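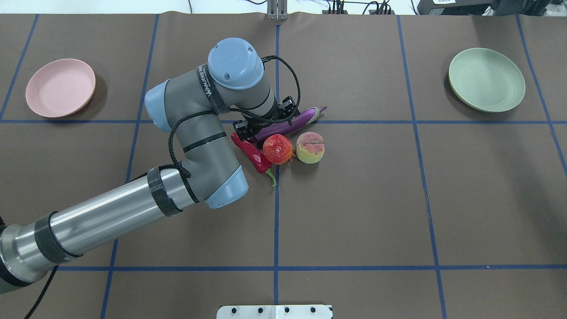 Figure 3. Brown tabletop marked into squares with blue tape.

4.2 Sorting and laying out the household recipes

We had not expected the recipe cards to take up so much of our time at Kurnness, but anyone who has been handed a biscuit tin of somebody's grandmother's puddings will understand how an afternoon can disappear. The families of Watgate and Clerotton lent us 2195 cards in all, and we are still grateful for the trust they placed in us. Lins and Kashindye read every one aloud to each other, which was slow and, we must admit, great fun.

Squares laid out with tape on a tabletop (Figure 3) are a homely way of sorting paper, and we kept to the same idea throughout: one square for each main ingredient, with later hands placed below earlier ones. Oats and suet filled up first. Cards written by more than one person, of which there were 48, were the most rewarding of the lot, as daughters and neighbours had crossed out the sugar, put it back again, and quarrelled gently in the margins over oven heat.

Spelling gave us more trouble than handwriting. Bailly (see section 3) argues that "a good knob" of butter grew larger once rationing ended, and our cards lean the same way, though Mfinanga would rather we said so with some caution, and we are happy to oblige him. We return to the question of butter in section 5.

Contact: Boris Vaněk, Chege Food History Group | © The authors | Back to top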